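Skendham library moves its reading room for the winter

29th December

The town library in Skendham will close its upper reading room from the first week of February, and readers will be asked to use the ground floor until the work on the heating is finished. The library announced this on Wednesday in a letter to all its members.

The heating on the upper floor is old and has failed several times this winter. On two mornings the staff had to send readers home before noon. A new system was ordered from the firm Floven in the autumn, but the delivery was late, and the work could not start before the holidays as it was planned.

"We know that many people come to us for a warm and quiet place, not only for the books," said Bernadette Fitzsimmons, the head librarian. "So we did not want to close the whole building. It will be more crowded downstairs, and we ask everybody for a little patience."
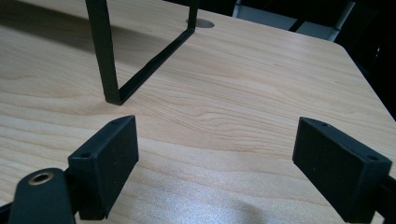
The ground floor will receive more places to sit, which are taken partly from the upper room and partly from the store. Emmett Holloway, who is responsible for the furniture, has been comparing tables for this purpose since the autumn. He prefers a light tabletop with a visible grain and a rounded corner, because the passage between the shelves is narrow and people with winter coats and bags pass there all day. Dark tables were also discussed, but the ground floor has small windows and gets little sun in the afternoon. The final order will be made in January.

During the closing, the local history collection will stay upstairs and cannot be visited. It contains 2,341 items, most of them letters, maps and parish papers. Persons who need something from it can fill in a request at the front desk, and the item will be brought down on the next working day. Old maps are an exception. They are too large for the desk and will be available again only after the reopening.

The library lent 300 books to readers for the holidays under its long loan offer, in which a book can be kept over the New Year without a fee. Of these, 289 are still out. Members who have one of them are reminded that the normal loan time starts again when the library opens after the holidays. A fine will not be charged in the first seven days.

The evening program will continue, with some changes. The language circle led by Josefien Stevens moves to the children's corner and will begin half an hour later than before, so that the families have time to leave. The chess evening will have no place in the building until spring. Its organizer, Rami Awwad, is looking for another room in the town and would be glad to hear from anyone who can offer one.

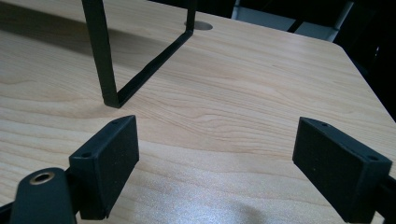 Page 7

Not all readers are happy with the plan. Shoshana Esposito, who studies for her nursing exams in the upper room almost every day, said that the ground floor is too loud for this kind of work. She has asked the library to keep one hour in the morning as a silent hour. Ms. Fitzsimmons answered that she likes the idea and will try it in the first two weeks of the closing. If it goes well, it may stay also after the upper room is open again.

The public computers will remain in their place on the ground floor. The printer will be moved next to the front desk, and the price for a page does not change. The book return box outside the main door can be used at any hour, but it is emptied only on working days.

The letter does not give an exact date for the reopening. It says that the work should take "some weeks" and that the members will be informed when the heating has been tested. Until then, the stairs to the upper floor will be closed to visitors. The elevator will still go to the basement, where the restrooms are.

Questions about the requests from the local history collection can be asked at the front desk or by telephone during opening hours.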